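Recording hand-held gripper demos at home -- quick guide

Updated 25 April 2024

Short version for people joining the Wako set. Longer version is on the Clamley wiki, but half of it is out of date, so start with this one.

What you need

Hand-held gripper, charged. Spare battery. Memory card with space for 200 clips. A box, a low table, and whatever you're sorting. Snack packets are good, they crumple differently every time and the policy has to learn that.

Before you record

Wipe the lens. Wipe it again, greasy fingers get everywhere with food packets.

Open and close the jaws all the way, 2 times, before the first clip. Ruvitus uses this to find the jaw range. Skip it and the widths come out wrong for the whole session, and you can't fix that later without a lot of swearing.

Check the finger pads. If one is peeling, press it back or swap it. Check the pivot screws too, they work loose. Quarter turn is plenty.

Lights on, all of them. Don't change them halfway through.

Don't tidy the room. We had a batch in January where everyone cleared their tables first and the arm in the Atonach lab was lost the moment it saw a sofa with stuff on it. Leave the fruit, the bags, the cushions. Just keep personal papers and screens out of view.

Doing the demo

Start with the jaws open and the packet in view. Hold still for a beat. Then go in.

Come in from above or at a slant, whatever your wrist likes, but the packet should be visible between the fingers on the way down. If your approach hides it, so does the robot's.

Close slowly until the packet stops slipping. Don't crush it. Foil bags have air in them and they'll pop out sideways if you squeeze at the sealed edge, so aim for the middle of the bag.

Lift straight up first, then move across. Dragging a packet over the others pulls half the box with it and teh clip is no good.
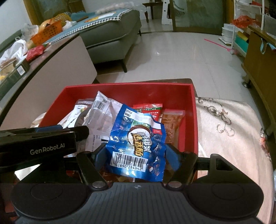

Blue packet held in the jaws over the red box, other wrappers underneath.

Keep your speed even. You can be quick, but you can't be jerky -- tracking drops out on fast wrist flips. If you have to turn the packet, turn it while you're moving across, in one go.

To release, lower until the packet is just over the pile, open, wait a beat, back off. Waiting matters. A lot of clips get binned for leaving too early, while the packet is still stuck to a pad.

Free hand stays out of it. No nudging. If you miss the grab, back up and try again in the same clip, those are useful. If you knock the box over, stop and start a new one.

Clip length

Most should land under 90 seconds. Longer than that, split it. One packet per clip is easiest to label, several is fine if you say so in the name.

Change something every few clips. Turn the box. Swap the order. Stand on the other side of the table. Same packet in the same corner over and over teaches it one corner.

Checking your clips

Load the session in Ruvitus and hit Replay. Look at the jaw width line first. Should be smooth, with a flat bit while you're holding. Spikes mean the cable or the screws.

Then the path. If it jumps, tracking got lost, usually glossy floor or a big blank wall filling the view. Tilt down toward the table a bit more and redo it.

Session passes at 80 percent good clips. Under that, delete the bad ones and top it up.

Uploading

Name the folder with room, object type and your Wako ID, no spaces. Upload over cable if you can, wifi takes forever. Don't wipe the card untill the Clamley page shows the session as received.

Pads wear out fast on foil, so order a new pair before the old ones go smooth. Parts form is on the same page, bottom left.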